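Speaker notes — "What the grippers really cost us"
Thursday session, 25 minutes plus questions

Opening

Hi everybody, thanks for coming back from coffee. I'm going to talk about money, so if you came for the neural nets, Tarık is on after me and he has much nicer slides.

(Wait for people to sit down.)

I do the budget for Skulley, our kitchen handling project. Last May I put together a spreadsheet for our first round of hand-held grippers and I was very proud of it. It had one line in it. One! Quentin Collet looked at it for maybe five seconds and asked, "Where are the fingertips?" I had no idea fingertips were a thing you bought separately, so let's start there.

What I left out

We paid $1,929 for our first pair of grippers from Erdem. Fine, that was the number I had planned for. Then came the second order, for $445, and that was all pads, pivots and little screws. I had put it down as "misc" and hoped for the best. Please don't do that. Give wear parts their own line, and ask the seller what a spare linkage costs before you sign anything, while they still want to be nice to you.

(Ask the room: who has a spares line? Show of hands.)

Buy for the dishes you have

Next slide. My favorite bit of planning advice came from Gülizar Yaman, and it was to go stand in a kitchen before you open a catalog. I had been comparing grip force numbers for weeks, and then I looked at a counter with bowls nested on a flowered plate, a shiny metal cooker by the wall, a purple basin with a long green vegetable in it — and my list of questions changed completely. How wide do the fingers open? Can they get hold of a thin rim? Is there room for the arms next to the sink?
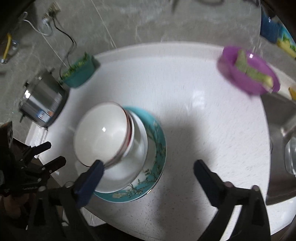

The two quotes

OK, so round two. We had a quote from Erdem again and one from Jallness, and the Jallness one came in at $2,388 for the pair. I wanted the cheaper one, of course I did, I'm the budget person. Katherine Cáceres made me add shipping, spare pads and a year of repairs to both columns, and after that they were so close that we picked on delivery time.

(Don't read the table out loud. Just point at the bottom row.)

Also, ask for a loaner! Kititer let us try a set for 2 weeks before we talked price at all, and I learned more from that than from every brochure on my desk.

If you only change one thing

Put the people time in. Somebody has to swap pads, tighten things and put the dishes back, and those hours never showed up in my first plan. Kalevi Hämäläinen keeps a log for us now, and I copy his hours straight into the budget every month.

(If running late, skip to questions. Leave the parts list slide up, people like to take a photo of it.)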